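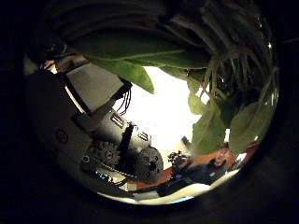
Novside Self-Watering Planter, Large: Review for Shared Offices and Reading Rooms

Reviewed for the Workplace Furnishings Bulletin by Unathi Motaung, with additional notes by Mandla Pillay

The Novside is a free-standing planter with a built-in water reservoir, sold for use in offices, libraries and waiting areas. It is supplied without a plant. The manufacturer describes it as suitable for foliage plants of medium to large size which will stand beside seating, and it is on that basis that it has been assessed. Two units were bought at the normal retail price in December. Neither the manufacturer nor the retailer was told that a review was to be written.

Potted plants beside tables are now a common feature of shared rooms, and the arguments in their favour need not be repeated at length. They soften a hard corner, they give a person working at a table some sense of enclosure, and they cost a good deal less than a fixed screen. The practical difficulty has always been care. A plant that belongs to a whole department tends to be watered twice on one day and then left for three weeks. The Novside is intended to deal with this, and most of our testing was directed to that point.

Delivery and assembly

Each planter arrives in a single carton containing the outer shell, an inner liner, the reservoir tray, a wick column, a float indicator and a printed sheet of instructions. Assembly requires no tools. The wick column is pushed into the centre of the tray until it clicks, the liner is lowered over it, and the float is dropped into its tube at the rear. Our first unit was ready for planting within a quarter of an hour. The second took longer, as the click was not felt and the liner had to be lifted out and seated again. The instructions should state plainly that the column must sit flush with the tray, and a drawing of the correct position would have been of use.

The carton did not include castors. They are sold separately under the Flasel name and fit the four recesses in the base. Readers who expect to move the planter for cleaning should order them at the outset. A planted Novside with a full reservoir cannot reasonably be lifted by one person, and to fit castors afterwards the unit must be emptied or tipped.

Size and placing

The outer shell is 52 cm high and 30 cm across at the base, widening a little towards the rim. This is a sensible footprint for a room in which people must pass behind chairs. With the plant in place the overall height is of course much greater, and it is the spread of the leaves that decides where the planter can stand.

Our advice is to measure the foliage before the floor. Arching leaves that look modest in a nursery will reach over a table once the pot has been raised to this height, and a person seated beneath may find them in the line of sight or resting against a shoulder. In our trial the most satisfactory position was to the rear of the table and slightly to one side, with the fullest growth turned towards the wall. Some overhang is pleasant. Leaves that touch papers or a keyboard are a nuisance and will be pulled off sooner or later.

The planter should also be turned at intervals, as foliage leans towards the light. Mr Pillay, who maintained the second unit, gave it a quarter turn each time the reservoir was filled and reported even growth. The first unit was not turned and by the end of the trial had a pronounced lean.

Watering

The reservoir is filled through a covered opening in the rim. The cover is hinged and closes firmly. A narrow-spouted can is required, and the wide spout of an ordinary kitchen jug will spill. The float rises to a marked line when the tray is full.

With a mature foliage plant in a heated room, a full reservoir lasted roughly three weeks. The manufacturer recommends that the compost be watered from above until the roots have reached the wick, and this should be taken seriously. During the early part of the trial the upper layer of compost in the first unit became very dry although the indicator showed a full tray, and several lower leaves were lost. Once the plant had settled, no further loss occurred.

The float itself is the weakest part of the design. It is small, it stands at the rear of the planter, and the marking is in grey on a slightly darker grey. Pirjo Räsänen, who reads with low vision and was asked to assess the indicator for us, was unable to distinguish the minimum line at all and judged the level by touch. A contrasting colour would cost very little.

Stability

The weight of the water sits low, and the planter is steady when full. When nearly empty and carrying a tall plant it is noticeably less so. Leaning on the rim with one hand was enough to rock it on carpet. We would not place it where a chair is regularly pushed back against it, and we would not use the castors on an uneven floor unless at least two of them are locked.

Finish and cleaning

The shell is matt and marks easily. Scuffs from shoes and chair legs came away with a damp cloth, but a scratch made during delivery remains visible. Compost dust collects in the groove below the rim and has to be brushed out. Dust on the leaves is a separate matter and should be dealt with monthly, a soft cloth and plain water being quite sufficient.

No smell was noted from the reservoir at any time. The manufacturer advises that the tray be rinsed once a year, for which the plant and liner must be lifted out together. The two moulded handles inside the rim make this possible, though it remains a task for two people.

Comparison

The closest alternative is the Hendricks planter of similar capacity. It has a larger and clearer indicator and a broader base, and is to be preferred where the planter will stand in a busy passage. It is also heavier and takes up more of the floor. The Zarano range is cheaper, but the model we examined had no overflow, and a single careless filling left the roots standing in water.

Price and availability

The Novside was supplied at 504 rand for each unit, excluding castors and plant. It is offered in white, sand and dark green. Spare wick columns and floats can be ordered individually.

Recommendation

Recommended for reading rooms, small meeting rooms and shared desks, provided that one named person is responsible for filling the reservoir and that the plant is chosen with its full spread in mind. Not recommended for entrances or narrow corridors. Purchasers with low-vision staff should consider the Hendricks until the indicator has been improved.

Correspondence on this review may be addressed to Anel Lekota at the Bulletin. A review of hanging planters by Sizwe Sithole will appear in the next number.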